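引き出しの滑りと茶色い天板について、世間の裏技を疑ってみる

暮らしの知恵というものを、私はあまり信用していない。重曹を振ればにおいが消える、輪ゴムを巻けば蓋が開く、新聞紙で窓がぴかぴかになる。全部が嘘だとは言わない。ただ、試した人がどのくらいいるのかと思う。去年の七月から、引き出しの滑りと作業台の手入れについて言われていることを、片っ端から自分の家でやってみた。うまくいったものもあるし、腹が立ったものもある。

まず引き出しの滑り。ろうそくを塗れ、と必ず書いてある。これは効く。ただし木と木がこすれる昔ながらの引き出しに限る。金属レールの引き出しにろうを塗ると、最初の何日かは気持ちよく動くが、そのうち糸くずと髪の毛を集めて黒い塊になる。うちの洗面所のがそうなった。竹串と古い歯ブラシでかき出すのに午後いっぱいかかった。

石けんを塗れという説もある。固形石けんは湿気を吸う。梅雨どきの台所でやる気にはなれないし、一度やった物置の引き出しは、前より渋くなった。あの手の記事は、塗った当日の感想で終わっているのが困る。

では金属レールはどうするのか。まず掃除機の細いノズルで吸う。固く絞った布で拭く。乾くまで待つ。それでも渋ければ、乾いた皮膜になるタイプの潤滑剤をほんの少し。順番を飛ばしていきなり吹きつけると、汚れを練るだけになる。実のところ、吸って拭いた時点で七割がた直ってしまい、潤滑剤の出番はあまりない。

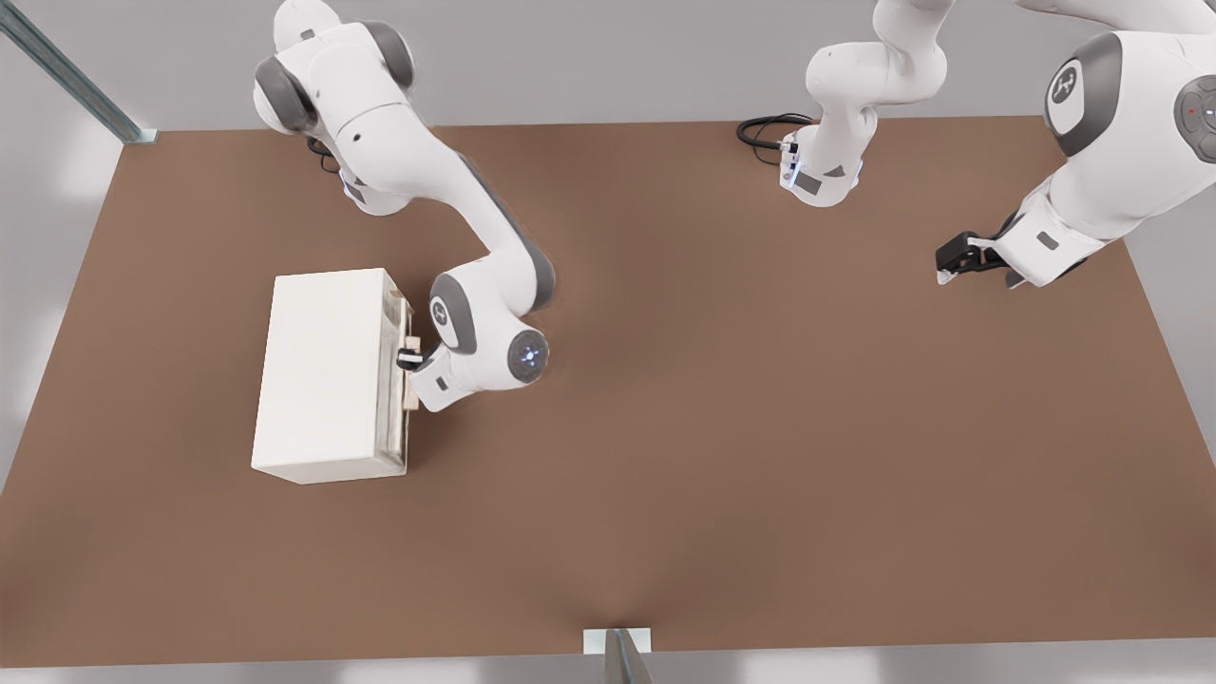
引き出しが最後まで閉まらない、という相談に対して「レールの交換時期です」と答える記事が多すぎる。交換の前に見るところはいくらでもある。奥に落ちた割り箸一本で止まっていることもあれば、詰めすぎた布巾が背板に当たっていることもある。まず、前板がどう浮いているかを見る。この白い箱形のキャビネットのように前板が本体から少し出て、間に細いすき間ができている場合、私ならすき間の幅を上下左右で比べる。どこも同じ幅なら奥に何かあるか、単に押し切っていない。片側だけ広いなら、レールの左右どちらかがずれているか、前板のねじがゆるんでいる。名刺を差し込んで一周させればすぐわかる。定規はいらない。

前板のねじについて一つ。ゆるんだねじ穴に爪楊枝を折って詰め、木工用接着剤を垂らして締め直す、という有名な方法がある。疑ってかかったが、これは本物だった。ただし接着剤が乾くまで締めないこと。「すぐ締めてよい」と書く人もいるが、私がやったときはねじが空回りして、爪楊枝がぬるぬると出てきただけだった。一晩置いたほうは今も効いている。

余談になるが、Nullanoの引き出し用消臭シートというのを人にもらった。箱には気分のよくなる言葉が並んでいた。二か月入れておいたが、開けたときのにおいは、シートを入れなかった隣の段と区別がつかなかった。隣の段には何も入れていない。私の鼻が悪いのかもしれない。においが気になるなら、中身を全部出して一日開けておくほうがいいと思う。

次は作業台や食卓の天板である。ここも怪しい話の宝庫だ。

マヨネーズで輪じみが取れる。オリーブ油と酢で艶が戻る。くるみをこすれば傷が消える。順に言うと、マヨネーズは白い輪じみに少しだけ効いた。置いて一晩、拭いて、まだうっすら残る。部屋は翌朝サンドイッチのにおいがした。オリーブ油と酢は、塗った直後は見違えるが、触るとべたつき、ほこりがつく。くるみは、浅い引っかき傷なら色が入って目立たなくなる。消えるわけではない。目立たなくなるのである。この二つを同じことのように書くのはやめてほしい。
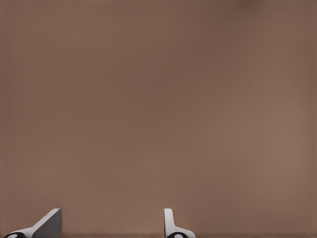
茶系の無地の面。色むらを調べるなら、少しずつ立つ場所を変えて見る。

天板の色むらで慌てる人には、先に照明を疑ってもらいたい。つやのない茶色の面は、明かりの当たり方で濃くも薄くも見える。私は一度、食卓の端が変色したと思い込み、紙やすりまで買いに行った。帰ってきてカーテンを開けたら消えていた。紙やすりはまだ封も切っていない。

しみかどうかは、昼と夜の二回見て、場所が動かなければ本物と考えていい。動くならただの影で、何をこすっても取れない。力いっぱいこすると、今度は本当にむらができる。

つや消しの面にメラミンスポンジを使えという話も、私は勧めない。汚れと一緒に表面を削るので、そこだけ妙に光り出す。ぬるま湯に台所用洗剤を一滴、固く絞った布、そのあと水拭き、乾拭き。つまらない方法だが、これで落ちない汚れは日常にはそうない。落ちない汚れが出たら、目立たない裏側で試してからにする。「目立たない場所で試してください」という注意書きだけは、どの記事のものも信じている。

通販の専用品も二つ試した。Brunnerの木部用クリームは悪くない。悪くないが、値段ほどの差が洗剤一滴と比べてあるかといえば、私にはわからなかった。Jodatportの布巾は、吸水性が売りらしいのに最初の三回は水をはじいた。洗濯してからは普通の布巾になった。普通の布巾で足りるという話でもある。セットで2000円払った。
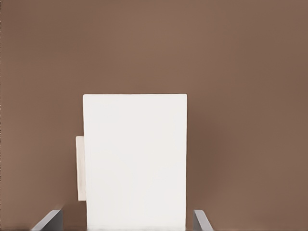 白い背の高い箱と茶色の背景。白いものの黄ばみは、濃い色を後ろにすると見つけやすい。

白い家具の黄ばみについて、酸素系漂白剤を塗ってラップで包み、日に当てろという記事を見かける。樹脂の小物なら白く戻る場合もあるのだろう。しかし家具の面に同じことをして、まだらにした人の話も聞く。近所の集まりで知り合ったNassoro Swaiさんは、白い収納箱の上だけにそれをやって、上と横で色が違ってしまった。いまは上に布を掛けて使っているそうだ。私ならやらない。黄ばみだと思ったものが、台所の油と手あかだったということもよくある。まず拭いてからでも遅くない。

角に白いマニキュアを塗って欠けを隠す、というのもやってみた。遠目にはよい。近くで見ると、そこだけつやがあって、欠けていたころより気になる。修正液のほうがつやがなくて合うが、濡れた布で拭くたびに少しずつはがれる。どちらも半年もてば上出来だと思う。

収納のしかたについても言いたいことがある。引き出しの中身を「立てる収納」にすれば探し物がなくなる、という説だ。ふきんやポリ袋なら賛成する。おたまを立てて入れた人は、たぶん引き出しが開かなくなったはずだ。私はなった。柄が天井に引っかかり、薄い下敷きを差し込んで押さえながら開けた。長いものは寝かせておけばいい。

仕切り箱を買いそろえるのも急がないほうがいい。Urnariの仕切りを寸法どおりに注文したのに、うちの引き出しは奥へ行くほど幅が狭く、手前では収まって奥ではつかえた。測るなら手前と奥の二か所、それから深さ。牛乳パックを切ったもので一か月暮らしてみて、それで不便なら買う。私は牛乳パックのまま今に至っている。見た目はひどい。

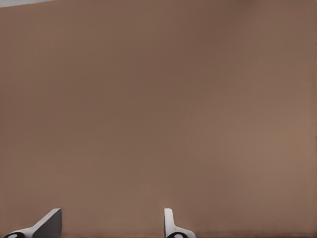
茶系の平らな面。拭き掃除は奥から手前へ、一方向に。

最後に拭き方の話。円を描くように拭け、と書いてある本と、円を描くなと書いてある本が、同じ棚に並んでいた。両方やった結果を言えば、円を描くと拭き筋が残りやすく、汚れが真ん中に戻ってくる。奥から手前へまっすぐ引いて、布の面を替え、隣の列へ移る。布は四つに畳んでおくと、面を替えながら長く使える。急ぐ日は円でも何でも好きにすればいい。

拭いたあとの天板にすぐ物を戻さないこと。これは裏技でも何でもないが、輪じみの半分はこれで防げると思っている。湿った面に缶や鍋を置いて、そのまま忘れるのがいちばんいけない。

コースターを使えば安心という話も半分だけ。コルクのものは水を吸い、吸ったまま下の天板に押しつけられる。私はコースターの下に輪じみを見つけたことがある。使ったら裏返して乾かす。それが面倒ならグラスの底を拭く。

次は排水口に氷を流すと刃もぬめりもきれいになるという話を試すつもりでいる。うちの排水口には刃がないので、ぬめりのほうだけになる。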